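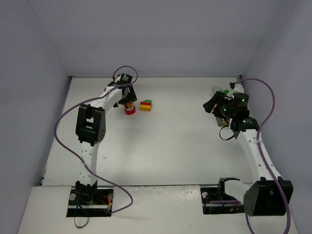 ¿De dónde salen los tiempos de paso de la travesía de Fellcombe?

De las libretas de los kayaks. Cada barca de apoyo lleva una, y quien va dentro apunta la hora cuando su nadador pasa por una boya. Luego Rima Awad lo copia todo a una hoja de cálculo, yo la limpio, y el resultado es lo que tienes en esta carpeta.

Travesía de Fellcombe: tiempos de paso y condiciones del agua
Versión 3, actualizada el 26/07/2026

Hola. Llevo tiempo nadando esta travesía (mal, pero contento) y todavía más tiempo peleándome con sus resultados, que andaban repartidos entre correos, fotocopias y una web que ya no carga. Así que me puse a juntarlos. El archivo tiene 1.798 filas, y cada fila es un paso por boya: un nadador, una boya, una hora. Si buscas una clasificación bonita con medallas, mira el tablón del club Dekar, que la hacen ellos y les queda muy bien. Lo mío es para quien quiera trastear con los números.

Qué hay en la carpeta

pasos.csv es el archivo principal, con los pasos por boya.
agua.csv tiene la temperatura, el viento y el estado de la marea de cada salida.
boyas.csv da la posición de las 4 boyas. Ojo, que la segunda se movió un poco hacia fuera después de la primera edición y hay una fila para cada posición.
notas.txt son comentarios sueltos de los kayakistas, copiados tal cual, faltas incluidas.

Columnas de pasos.csv

edicion: número de la edición, empezando por el 1.
dorsal: el del gorro. Se repite de una edición a otra, así que no lo uses solo para seguir a una persona.
id_nadador: código inventado por mí, estable entre ediciones. Para esto sí sirve.
boya: de la A a la D, en el orden del recorrido.
hora: hora local, con segundos si el kayak los apuntó. Si no, acaba en 00.
neopreno: s, n o vacío. Vacío quiere decir que no se anotó, no que nadara sin él.
kayak: código de la barca.
dudoso: 1 si la letra no se entendía o la hora no cuadraba con la boya anterior.

Las columnas de agua.csv se explican solas, creo, menos una: marea_ref. Es la diferencia en minutos con la pleamar prevista en el muelle, negativa si todavía estaba subiendo. La calculó Osian Hughes, que entiende de corrientes bastante más que yo, y si le encontráis un fallo se lo paso encantado (él también estará encantado, aunque al principio refunfuñe).

Cómo lo he limpiado

Poco, la verdad. He pasado todas las horas al mismo formato, he quitado los duplicados que aparecían cuando dos kayaks apuntaban al mismo nadador y he cambiado los nombres por códigos. Cuando dos libretas se contradecían me quedé con la del kayak asignado y marqué la fila como dudosa. No he rellenado ningún hueco. ¡Por favor, no rellenéis huecos con la media y luego me mandéis gráficas!

Natnael Tsegaye repasó la edición 2 entera contra las libretas originales y corrigió un montón de sietes que yo había leído como unos. Las demás ediciones no han tenido ese repaso, así que algún siete quedará por ahí escondido.

Cosas que conviene saber antes de usarlo

Los relojes de los kayaks no estaban sincronizados en la edición 1. Para comparar parciales de un mismo nadador va bien; para comparar a dos que llegaron casi juntos, yo no me fiaría.

La temperatura se tomó en la salida, junto a la rampa, y allí el agua siempre está más templada que en la boya C. Quien haya pasado por la C lo sabe en los dedos de los pies.

En la edición 3 se acortó el recorrido por el viento y no hay pasos por la boya D. No es que falten datos, es que no se nadó.

Las retiradas aparecen como pasos que dejan de existir. El motivo no está en ninguna parte y no lo voy a añadir, aunque me lo hayan pedido un par de veces.

Privacidad

No hay nombres, ni edades, ni clubes. Aun así somos un pueblo pequeño, y con un dorsal y buena memoria se puede atar algún cabo. Si nadaste y prefieres no estar, escríbeme y borro tus filas en la siguiente versión, sin preguntas. Las peticiones en papel las recoge Afaf Ghanem en la mesa de inscripciones.

Uso

Podéis copiarlo, cambiarlo y publicarlo mientras digáis de dónde viene. Lo único que os pido es que no lo uséis para decidir si alguien está preparado para hacer la travesía. Para eso está la prueba de mayo, con agua fría de verdad y gente mirando.

Pendiente

Pasar a limpio las notas de la edición 3, que están en una libreta que se mojó.
Añadir la deriva entre las boyas B y C, si Osian se anima.
Decidir de una vez si la hora de salida cuenta como paso. Ahora mismo no cuenta y está en agua.csv.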